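3.2 Rainfall Seasonality and Station Siting

Daily totals were taken from the gauges at Tridham and Somton, which lie at either end of the Su valley. Both stations report a wet season and a dry season, although the contrast between them is weak by comparison with stations farther inland. Mean annual rainfall at Tridham is 2,494 mm. The Somton record is shorter and contains gaps, so no annual mean is given for it in this section.

A month was classed as dry when its total fell below the threshold defined in Section 2. Under this rule, Tridham has 3 dry months in a typical year. The result is sensitive to how trace amounts are handled. When days with trace rainfall were set to zero, the classification at Tridham did not change, but at Somton one month moved from wet to dry. Trace days were therefore kept at the value entered by the station in all later steps.

Missing days were filled only if the gap was 6 days or shorter and the other station had a complete record for the same period. Filling used the ratio of monthly means between the two stations. Longer gaps were left empty, and any month containing one was dropped from the seasonal averages. This removes more months from the wet season than from the dry season, and the wet season mean for Somton should be read with that in mind.

Air temperature was treated separately. The yearly range in monthly means is small at both stations, and cloud cover accounts for much of what remains. Afternoon readings in September were lower than the seasonal curve would suggest. The same departure is present in the gridded Lerkix product, which does not use either station as input, so an instrument fault is an unlikely explanation. The Lerkix grid does, however, smooth the rainfall peak across the lower valley, and its values were used here only as a check on timing.

Ground cover near a gauge affects splash-in and the local wind field. Open grass is preferred to paving at short distances, and the height of any nearby trees or buildings should be considered along with their distance (Figure 6). 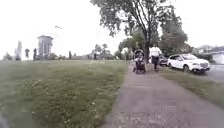 Figure 6. Open grass beside a paved footpath, with a road to the right.

A reviewer asked whether the difference in seasonality between the two stations could be caused by wind undercatch alone, and argued that a correction should be applied before any month is classed as dry. We tested a fixed correction to the daily totals. It raised the annual mean at both stations but left the order of the months unchanged. A correction that varies with wind speed would be better founded, but hourly wind data are not available for Somton. The uncorrected totals are used in Section 4.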